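Picking a Main and Sticking With It
Speaker notes, club night talk, April 2020
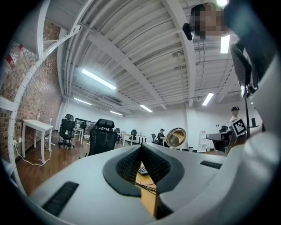

Keyboard and cables on the desk.

Hi everybody, thanks for logging on! Wait for the chat to settle, then start.

So I've played Skameck for 57 nights straight now (my sister keeps the tally on the fridge, don't ask) and for the first 29 of those I swapped fighters every time I lost. Every single time. Tonight is me talking you out of doing the same thing.

Quick hello to Marlene Kasten, who beat me 5-0 last week with Groltia and was very nice about it. Pause for Marlene to gloat.

First bit: what a main is. It's the fighter you pick when you're tired. Forget the tier list for a minute, you can argue with Wolfram about tiers later and I promise he'll want to.

Groltia. Big, slow, hits like a truck. Her up-smash covers both sides and her grab reaches way farther than you'd think. The trouble is getting in. If someone is throwing stuff at you from across the stage, walk and shield, walk and shield, and please stop jumping! Everybody jumps. I jumped for a month.

Stöcker. Fast little guy with the lantern. Great in the air, hopeless if he gets caught near the ledge without his double jump. Play the clip of me losing to Amarachi Eze here, the short one. Let it run to the end even though it hurts.

If people ask about the October patch: yes, his lantern toss got slower, and yes, I still think he's fine. You throw it to make them move and then you go where they moved to.

Second bit: stages. Grostedeck is the one with the sloping roof, and projectiles go right over your head if you stand at the bottom of the slope. Groltia players, that's your home. Stöcker players, ban it. Ban it every time, I don't care how much you like the music.

Third bit, practice. I do 25 short hops before I play anyone, then 13 grabs out of shield on each side. It's dull. I put the radio on. Maj-Britt Holmgren does hers against a level nine computer and says it's better, so try both and tell me in the chat.

(If running long, skip the part about controllers. If running short, tell the story of Jihad Matar winning a whole bracket with his sound off.)

Questions. Someone will ask how long before you switch mains. I'd say give it a month and keep a few replays from the first week to look back at.

Bracket opens after the break. Remind them to put their room codes in the chat and to use the same name they signed up with.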